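Progress report to the Terncombe fund, second reporting period
2025-03-06

**Project:** Learning contact-rich handling of machined assemblies from wrist-camera video
**Site:** Skokarville lab

## Summary

The work is on schedule apart from the shaft task, which is behind. We have 178 usable demonstrations. The policy trained on them now reaches a firm contact with the part in 67 percent of trials on the assembly it was trained on. It does worse on an assembly it has not seen, and most of this report is about why.

## Data collection

All demonstrations were teleoperated by the same 2 operators as last period. We dropped 14 recordings where the wrist video and the joint log had drifted apart. The logging fix is in and we have had no drift in the sessions recorded after it.

We changed the work surface to a gray textured fabric. On the old bare bench the assembly slid when the finger pad touched it, and operators were spending most of each recording chasing it. The fabric holds the part well enough for light pushes. It does not hold for twisting.

## Method

The policy takes the wrist image and the gripper opening. We removed the fixed overhead view in this period. Leaving it in gave better numbers on the training assembly and much worse ones when the part was moved, so we read it as the policy memorizing the layout.

We also added a contact label, marked by hand on each demonstration at the first frame where a finger pad meets metal. Training with the label cut the number of hard presses. We have not yet tested whether labels from motor current would do as well, which would save a lot of hand work.

## Results and problems

Reflections are the main problem. Blue metal under the lab lights goes from very pale to very dark across a single face, and the policy sometimes treats the bright area as an edge. Random brightness changes during training helped a little. A diffuser over the lights helped more, but we do not want a result that depends on one.

The second problem is occlusion. Once the gripper is in contact, its own fingers take up a large part of the view, and cables can cross what remains. We are testing a short image history so the policy can use what it saw on approach.

## Next period

- Collect shaft-task demonstrations on the Fanden assembly
- Compare hand labels with motor-current labels
- Send the dataset to our partners at Kırmızıgül for an independent training run
- Deliver the written evaluation in September

No change to the budget is requested.

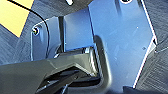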